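New year, same bench - some rules for running the arm

2022-01-03

OK so first post in ages, I know. The holidays ate me. But I've been asked twice now for our bench rules and every time I end up digging through a chat thread, so I'm just going to put the lot here and link to it.

Background, quick. Small shared space, one arm, play food and blocks. We do pick and place stuff, mostly the boring kind. We started out with the Greton checklist which is good but it's written for a factory floor, and half of it is about light curtains we don't have. So we cut it down, then added our own after stuff went wrong. Mostly after stuff went wrong.

Rule one. Line up before you close. Fingers open, straddling the thing, both tips past the widest bit. Then stop. Have a look. Then close. Doesn't matter if it's an easy one like a flat disc, you still stop. Flat round things are the worst actually, they skate if one finger touches first and then your next position is garbage.

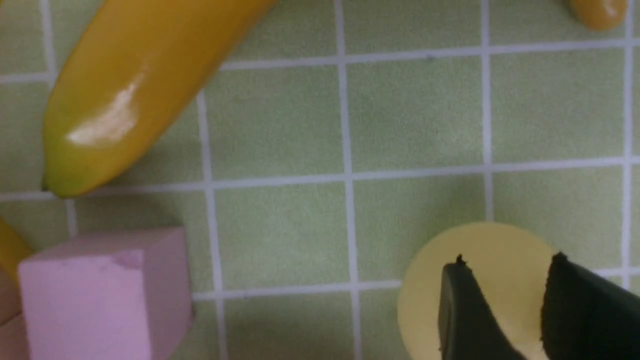

Issue 32

(Yes I'm still numbering these. Yes I lost count somewhere in the twenties and I'm not going back to fix it.)

Rule two. Hands out of reach while it's powered. All of the time, every person, even to nudge one little cube. Use the stop, wait for the arm to be properly still, then reach in. I used to be slack on this and I got a decent whack on the knuckles last April for my trouble. Nothing broken. Purple for a week though.

Rule three is the cloth. Grid cloth, always the same one, always the same way round. The grid is not for measuring off, people keep trying to and it's not square enough once there's a wrinkle in it. It's for setting out. If you want the banana back where it was, you count squares from the edge and you're near enough. Tape the corners. Don't iron it on the bench, you know who you are.

Rule four - write down the layout before the run, not after. Paper is fine. I've got 781 runs in the log now and the ones I can't use are nearly all mine, from the early days, when I figured I'd remember. I did not remember.

We tried the Pistton template for this and it wanted a serial number for every object. For a toy mango! So now it's just colour and shape and which way the stem points. "Yellow block, chipped corner" is a perfectly good name for a thing. If a block gets more beat up, update the sheet, dont bin the block. Swapping in a nice fresh one halfway through a set is how you get results that don't match and a whole evening of swearing.

Rule five. Containers get their own line. Open or closed, where's the lid, what's already in there. Lid goes flat on the cloth. Never leaning on the side of the basket, because the first bump brings it down on top of whatever you were reaching for. And check the rim clearance by hand, with the power off, before you let the arm go anywhere near it.
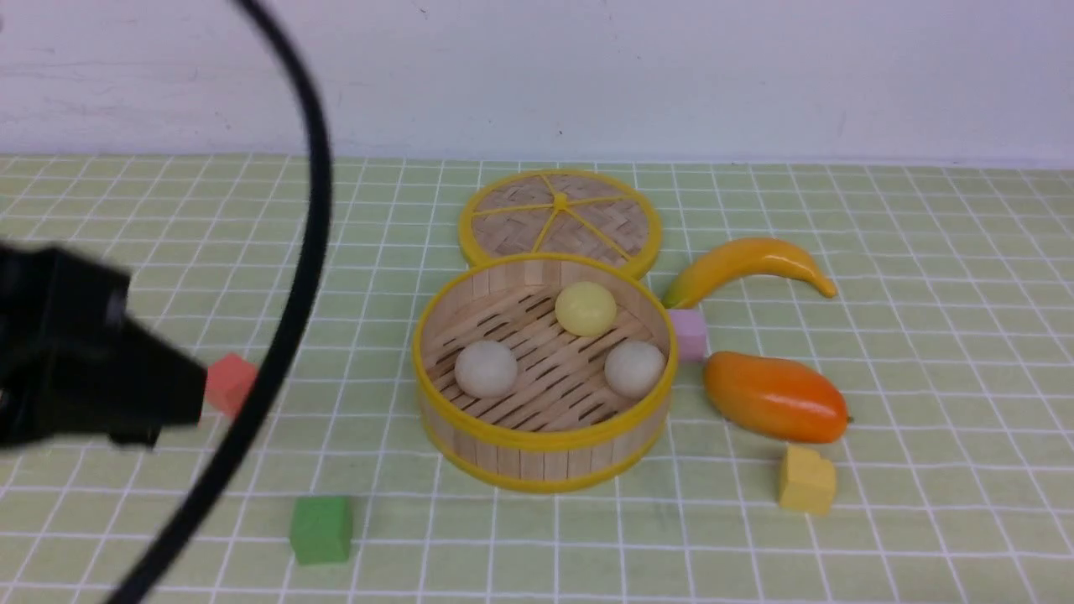 Where was I. Speed. Rule six, slow for anything new. New object, new layout, new person driving, doesn't matter which. We do two clean passes at slow and only then turn it up, and if anybody in the room says stop it stops and we talk about it later. No arguing with the stop. I'd put that one first if I was starting over but everyone has the numbers memorised now.

Cables! Rule seven, added late. Before each session move the arm through its whole range, slowly, and watch the cable the entire way. Not the gripper, the cable. Look for it catching, rubbing, dragging across the objects. Slack is OK. Slack that can sweep a block sideways is a problem, so clip it up higher or shift your layout over.

Somebody's going to ask about the Karaki guide. It's fine. I like the bit on labelling and I pinched their wording for the stop rule. But it tells you to wipe down the fingers every 100 grasps and with the rubbery kind I reckon that's overkill, we do it at the start of a session and whenever something's left chalky dust on them. Foam blocks shed more than you'd think. If you're handling anything greasy then yeah, do it their way.

Still arguing about whether to lock the lighting. I say yes, blinds down, same lamps, every time. The other camp says a bit of variation is good for you. Fair point, but then write it on the sheet!! That's all I want. A tick box. I'll add it as rule eight when we've settled it.

Printable version is coming, I have to fight the Orent printer first and it's out of black again. If your place does any of this differently stick it in the comments, especially if you've got a better way to tape down a cloth.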